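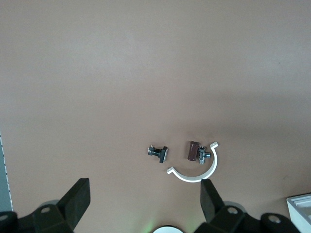

Two chrome valve fittings and a white curved bracket, among the small plumbing parts covered by the Gradano sorting program.

Gradano is opening its small parts sorting program to home plumbing customers this October. The program gives households and small repair shops a set way to store the valves, brackets and fittings that tend to end up mixed together in a box under the sink.

Customers who sign up get a printed guide, a sheet of 57 drawer labels and a parts list they can fill in by hand. The guide covers 16 groups of parts, starting with shutoff valves and ending with clamps and screws. It is written for people who do their own repairs and don't want to learn trade terms first.

"Most people own the part they need and buy it again anyway," said Lawal Aliyu, who runs the program at Gradano. "They can't find it, or they find the valve and can't find the bracket. We ask them to keep the two in the same drawer. That's most of what the guide says."

The program was tried out with customers of the Ajayi hardware store before the wider opening. Those customers asked for larger print on the labels and for a page on angle valves, and both were added.

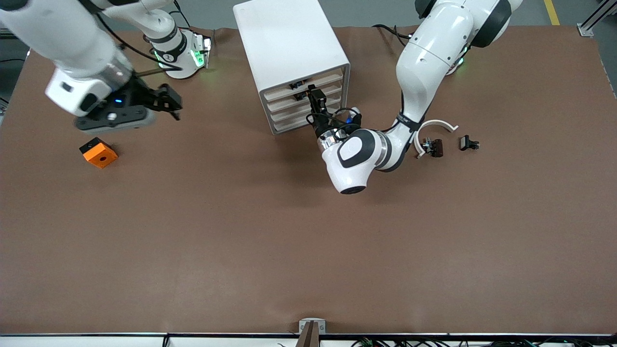
The guide is meant for a small cabinet with stacked drawers, the kind that stands on a bench or table. Gradano suggests putting the parts used most often in the upper drawers and heavy brass at the bottom. Each drawer should hold one group only. Loose parts go on a clear tabletop first and are matched up before anything is put away.

Sorting sessions will be held at the Tuvent workshop from 9 a.m. Each session takes up to 200 parts per household. Customers should empty their boxes of broken glass and old sealant tubes before coming. Parts that are not wanted can be left in the bin at the door and will be passed to Mornex for scrap.

The guide is free to existing Gradano customers. Sign-up is at the service counter.

Comments

pipewrench_dee
Does the label sheet come in a blank version? Half of what I have isn't in anybody's 16 groups.

Marcus T.
Went to one of the Ajayi tryouts. Good guide, but the labels peel if your garage gets damp. I went over mine with clear tape.

oldhouse62
Are compression fittings with the valves or on their own?

pipewrench_dee
@oldhouse62 on their own in the copy I saw at the counter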